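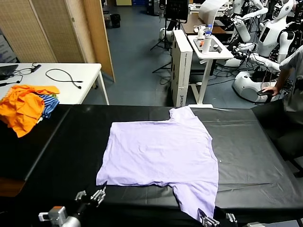

T-shirt folding

T-shirt folding is the business of getting a short-sleeved top from a flat, floppy T into a tidy rectangle that will sit in a drawer, on a shelf or in a suitcase. I've written most of this entry for the Firville household wiki, Odair Toledo has added bits on storage, and I'm told I go on a bit, so skip to the storage part if you already have a method you like.

Getting it flat

Everything starts with a clear stretch of table. A bed will do, but the mattress gives under your hands and the sleeves wander off (mine always do!). Lay the shirt out with the collar away from you and the hem towards you, then smooth from the middle outwards with flat palms. Sleeves are the worst for crumpling, so tug each one gently by the cuff. Bottom corners like to flip under as well. A hem hanging over the near edge of the table is fine while you work on the top half, though you'll want to pull the whole thing up before you fold.

Slippery table coverings divide people. I like them, as you can turn the shirt round without lifting it, but Jaxon Perron, who edits the ironing pages, can't stand them and uses an old cotton sheet.

The common folds

The thirds fold is the one most of us grew up with. Bring one side in towards the middle, lay the sleeve back on itself, do the same on the other side, then fold the hem up to the collar. Fold once more if your drawer is shallow.

The half fold is quicker and a bit rougher: side to side, sleeves in, then up from the bottom. You get a crease straight down the front, which I don't mind on a plain shirt but do on anything with a print.

Then there's the Karpenko fold, named after the Karpenko laundry in Firville, where shirts were folded face down in 4 moves and turned over at the end. It keeps the neckline lovely and neat. I learned it one wet February and still get the second move wrong when I'm talking.

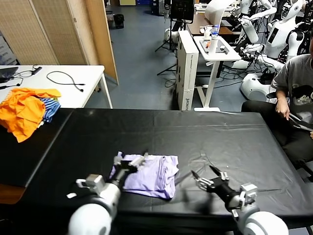

Why does a folded T-shirt still look wrinkled on top?
Usually the fabric wasn't smoothed before the first fold, so the creases got trapped between the layers. Open it out, flatten it again with your palms and refold it, pressing lightly as you go.

Storage

Stacking is simplest, and a stack of 8 is as high as I'd go before it leans. Standing the shirts on edge takes a tighter fold, but you can see every colour at once. Odair swears by the Kisico drawer divider; I use a shoebox.

See also: Sock pairing; Striped tops, matching of; Gullico folding board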